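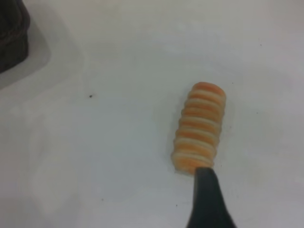
20 mars 2026, atelier de Vallville

Repris ce matin le levain de seigle, que j'avais un peu négligé ces derniers temps, je l'avoue. Rafraîchi avec la farine Dzene, eau à 33 °C, et laissé dans le coin du four, là où il se plaît le mieux. Cường Bạch trouve que je le dorlote trop (il a sans doute raison, mais il n'a jamais refusé une tartine !).

Pâte pesée à 930 g, pétrie à la main, deux rabats. Elle collait davantage que d'habitude et j'ai résisté à l'envie de refariner. Žydrūnas me conseille de baisser l'eau la prochaine fois, à voir avec lui quand il passera rendre la balance Skodar.

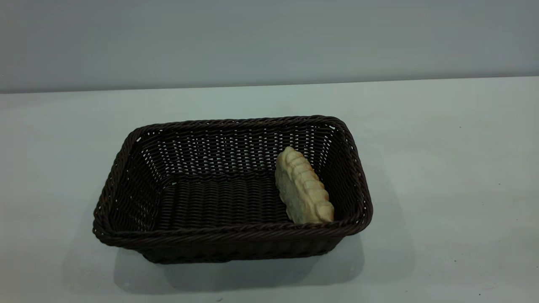 La question du ressuage nous occupe depuis un bon moment, Cường et moi, et nous ne sommes toujours pas d'accord. Lui ne jure que par la grille ; moi, j'aime bien le panier tressé presque noir, avec ses parois ajourées, où un morceau de pain tient à l'aise contre le bord. Il faudrait comparer les croûtes après 38 minutes, sans tricher sur le chrono.

Penser aussi à noter l'humidité du fournil, que j'oublie une fois sur deux.
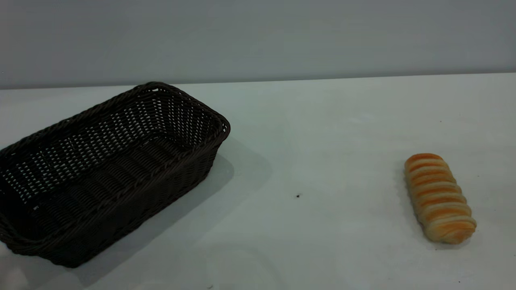
À faire

Commander du seigle chez Timico, relancer Žydrūnas pour la balance, nourrir le levain avant de partir.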